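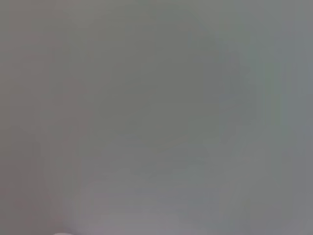
Why Is Fog So Hard to See Through?

Have you ever looked out the window in the morning and found that your whole street was gone? The house across the way, the mailbox, the big tree on the corner, all of it swallowed up! I love mornings like that. I live in a little town called Hostuden, down in a valley with a river running through it, and we get fog so often that my boots live by the front door.

So what is the stuff? Fog is a cloud. A real one, the same kind of thing you see up in the sky, except it's sitting on the ground. If you've walked through fog, you've walked through a cloud, and you can tell everyone at lunch.

Clouds and fog are made of water. I don't mean steam or smoke, I mean tiny drops of liquid water, so small and light that they hang in the air and hardly fall at all. You'd need a lot of them lined up in a row to stretch across your fingernail.

Where do the drops come from?

There's water in the air around you right now, even if the room feels dry. It's a gas called water vapor, and you can't see it. Warm air can have lots of water vapor mixed into it. When the air cools down, some of that vapor turns back into liquid. You've seen this on a cold glass of lemonade in summer, when the outside of the glass gets all drippy. The lemonade didn't leak! The water came out of the air.

On a clear, calm night the ground loses its heat, and the air just above it gets chilly too. The vapor starts turning into drops, and each drop needs something to form on, like a speck of dust or a bit of salt from the sea. Then the specks get wet, the drops grow, and by breakfast you can't find your mailbox.

Okay, but why can't I see through it?

Water is clear, right? You can see the bottom of your cup through it. But when light hits a tiny round drop, it bends and bounces off in a new direction. Then it hits another drop and bounces again (and again, and again). By the time it gets to your eye, it has been knocked around so much that the picture it was carrying is all scrambled. The tree is still out there, but the light from the tree is mixed up with light from everywhere else, and you get plain gray or white.

This is also why car drivers don't use their brightest headlights in fog. The light bounces off the drops and comes right back at them.

Weather people call it fog when you can see less than one kilometer, or 0.6 miles. If you can see farther than that, it's mist. On May mornings I walk up Nouri Hill behind my house, which is 580 feet tall, and sometimes I pop right out of the top into sunshine. The valley looks like somebody filled it with milk. I've done that climb 61 times and I still get excited.

Make your own fog

You need a glass jar, some warm water from the tap, a small metal strainer and a few ice cubes. Ask a grown-up to help with the next part.

Pour warm water into the jar until it's almost full and wait 2 minutes. Pour most of it out, but leave a little in the bottom. Set the strainer on top of the jar and drop the ice into it. Now turn off the lights, shine a flashlight through the side and watch closely. If your fog is thin, try again with warmer water and more ice. My first jar did nothing at all, and I think I was stingy with the ice.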